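Peel and stick marble on a rental countertop, yes or no?
Kitchen & Bath > Renters

tansyroot
Original poster
2022-10-19

Okay so I've been staring at my awful brown laminate counters since February and I've finally cracked. I want to cover them with one of those marble-look vinyl rolls (Riltov has one called Kasosby that I keep going back to) but I have 35 tabs open and everyone says something different. My landlord is fine with it as long as it comes off clean. Has anyone lived with this stuff for more than a month? I cook a lot, and I am not a gentle person.

mudroom_moth
Did it 4 years ago in my last place and I'd do it again tomorrow. Wash the counter with dish soap, then rubbing alcohol, then let it dry overnight. Start at the wall and peel the backing a few inches at a time with a squeegee going the whole way. My seam by the sink lifted a little (my fault, I skipped the caulk) but everything else stayed put, and it came up with a hair dryer when I moved out!

oldgrout
I'll be the grump. It looks great for a week and then you set a hot pan on it. Also the shiny ones show every crumb and every bump in the counter underneath. If the landlord's easygoing, ask about painting instead.

tansyroot
Paint scares me more than vinyl does, and I really doubt he'd go for it. But the shine thing is what I wanted to ask about next. Gloss or matte? The listing photos all look the same to me.

peachpit_annex
Gloss is going to bounce your ceiling lights right back at you. I have a pic of a glossy one, cream with tan and beige veins, so you can see what overhead lighting does to it.
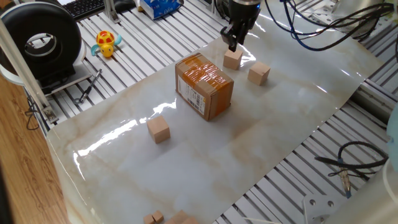 Glossy marble pattern under overhead lights. Look at the white patches on the left and down the right side.

It's a pretty pattern, I'm not knocking it. But if you've got a bright fixture right over the counter, I'd go matte.

mudroom_moth
See, I like the glare, lol. My old kitchen had one sad window and the gloss made it feel twice as big. I had Ververidis in the glossy white and never regretted it.

oldgrout
Twice as big and twice as many fingerprints.

mudroom_moth
You wipe it! It's a counter!

quiltsandgravy
Matte isn't perfect either. Mine held on to turmeric like it was paid to. I keep a big cutting board out and trivets by the stove and that takes care of most of it. Please order samples before you buy a whole roll. I got 5 from Sillix and hated the one I'd been sure about, it went pink next to my cabinets.

tansyroot
Pink would finish me off. Okay, ordering samples of both finishes tonight and I'll tape them down under the kitchen light for a few days. oldgrout, I promise to buy trivets.

oldgrout
Buy two. And caulk the sink seam.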